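I fold a lot of square cloths. A LOT. When the Hustmont supper club asked if I could get 300 dinner napkins ready for their March weekend I said yes before doing any math, and by the second evening I'd worked out a way of doing it that didn't leave me with a lopsided stack. A few people have asked for the steps since then, so I'm finally writing them down.

It works for napkins, bandanas, furoshiki-type wrapping cloths, dust cloths, anything more or less square.

## What you need

- A square cloth, hemmed or not
- A flat table with room on every side of the cloth (light colored if your cloth is dark, you'll see the edges so much better)
- A spray bottle of plain water
- Something heavy and flat for pressing. I use an old Fatier cookbook that I have never cooked from!

## Step 1: Get it flat first

I used to skip this and just start folding on top of whatever creases were there, and then wonder why my corners wandered off. Take the cloth by one edge, give it a shake, and lower it onto the table far side first so the air goes out toward you. Then sweep your palms from the middle to the edges. Don't pull on the corners! Pulling a corner stretches it on the bias and you get a square with one long ear.

If there's an old fold running down the middle, look at it before you fight it. A faint crease in the right place is a free guide line. If it's off center, mist it lightly, smooth it and wait a minute or two.

## Step 2: Square it up

Very few cloths are truly square, even new ones. Fold it in half one way, see how much sticks out, open it, and fold it the other way. If the difference is less than the width of the hem I let it go. If it's more, I put the longer side running left to right and hide the extra inside the next fold.

## Step 3: Bring the corners over

For the pointed fold, start with one corner aimed away from you. Bring the bottom corner up toward the top one, stopping a little short if you want a layered look, then bring the left side across on a diagonal, then the right side over it. Tuck whatever is left at the bottom underneath. You want a shape with a clear point at the top and fairly straight sides. Mine always come out with one side a hair longer than the other and I've made my peace with it.

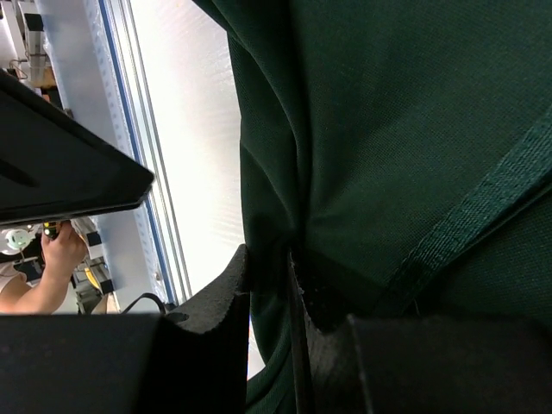
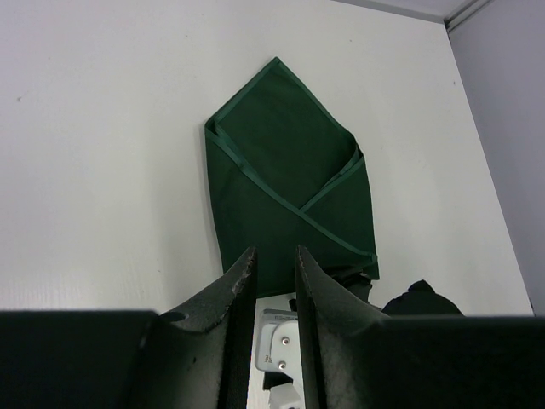
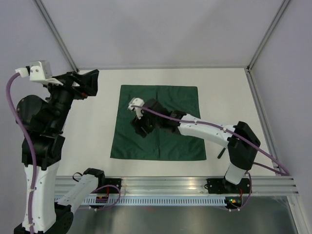 *Dark green cloth all three times: gathered up near a stitched band, folded to a point, and opened out flat with the old creases still faintly showing.*

## Step 4: Press

Lay the cookbook on top and leave it while you do the next one. With cotton I'll give the stack a quick pass with a warm iron at the end. With synthetics or anything felty, stick to the weight and skip the iron (I melted a corner once, it smelled awful).

## A few things I get asked

**Which part do I pick it up by?** The hem, if there is one. It's the stiffest bit, so it hangs straighter. If you grab a handful from the middle, the whole thing gathers into a knot and you're back at Step 1.

**Does the fabric matter?** Yes, quite a bit. Thin knits slide around and want to curl. Stiffer stuff holds a fold almost too well, so get it right the first time. My friend Ohemaa Adjei starches her Antwi linens until they could stand up by themselves, and her points are much sharper than mine.

**Can I fold them ahead?** Sure. I store mine flat in a shallow box, points all facing the same way, with a sheet of tissue every so often. Past a couple of weeks the creases get stubborn, so refold along the same lines or give them a good wash before you try a different shape.

Next up I want to try the pocket version with room for a fork. If you've got a method that stays put on slippery fabric, please leave it in the comments!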